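Unit 7: Glaze Fit and Thermal Expansion
Handout to accompany the second lecture. Bring the worked sheet from Unit 6.

7.1 Definitions

A glaze is a thin layer of glass bonded to a clay body. On cooling, both contract. Glaze fit describes how closely the two contractions match between the setting temperature of the glaze and room temperature. The quantity used is the coefficient of linear thermal expansion, written as alpha and given per degree C.

Change in length = alpha x original length x change in temperature

Above the setting temperature the glaze is soft enough to flow and relieve any stress. Below it, stress is stored. For the Curberg transparent used in the practical, take the setting temperature as 546 degrees C.

7.2 Crazing and shivering

If the glaze contracts more than the body, it is left in tension. Glass is weak in tension and a network of fine cracks forms. This is crazing. It may be present when the kiln is opened or may develop months later.

If the glaze contracts less than the body, it is left in compression. A moderate amount is wanted, as it strengthens the ware. Too much and the glaze lifts from rims and edges in flakes, a fault known as shivering. Shivered ware must not be used for food.

Delayed crazing has a separate cause. Porous bodies take up moisture and swell slightly, which reduces the compression in the glaze until it passes into tension. Earthenware is the most affected. Fully vitrified bodies are largely immune.

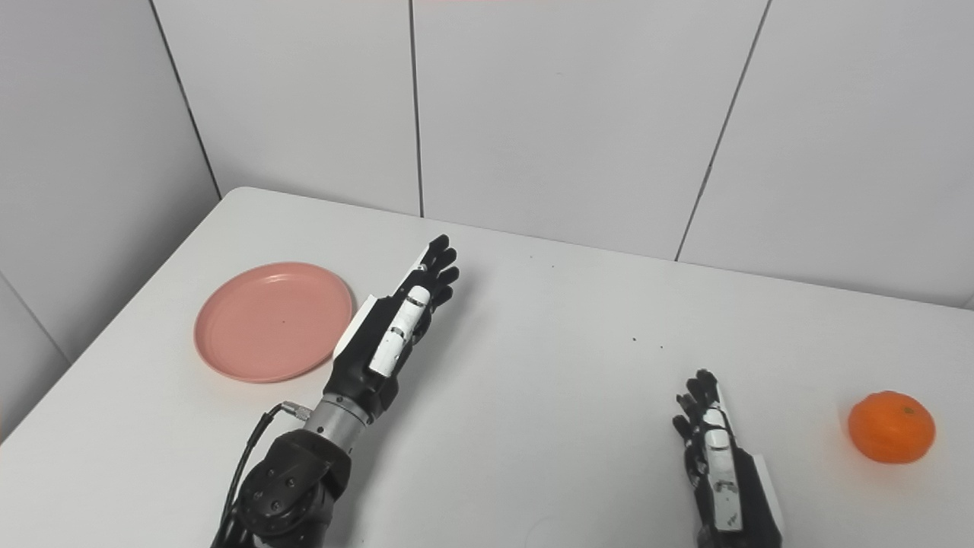
The usual correction for crazing is to lower the expansion of the glaze. Silica may be increased, or part of the soda and potash replaced by boric oxide, lithia or magnesia. Each change also moves the melting range, so alter one oxide at a time and refire the full set of test tiles. Where the glaze cannot be altered, increase the fine silica in the body or raise the biscuit temperature.

7.3 The Bovorbridge test series

The figures in Table 3 come from the Bovorbridge series: 56 recipes on a single white earthenware body, with 3,926 tiles fired in all. Tiles were inspected on removal from the kiln, after autoclaving, and again after storage. The Nokitby body was not included and results should not be carried over to it.

Note that additive calculation of alpha from oxide factors assumes a fully melted glaze. It is unreliable for matt glazes, where crystals form on cooling. Use dilatometer readings for these.

7.4 Problems

1. A glaze has a higher alpha than its body. State the sign of the stress in the glaze at room temperature and name the likely fault.

2. Explain why a thick glaze layer may craze where a thin one of the same recipe does not.

3. Using the Sethi factors (Appendix B), recalculate recipe 12 with half the soda replaced by lithia on a molar basis. Show the unity formula before and after.

Reading: course text, chapter 4, omitting the section on salt glazes.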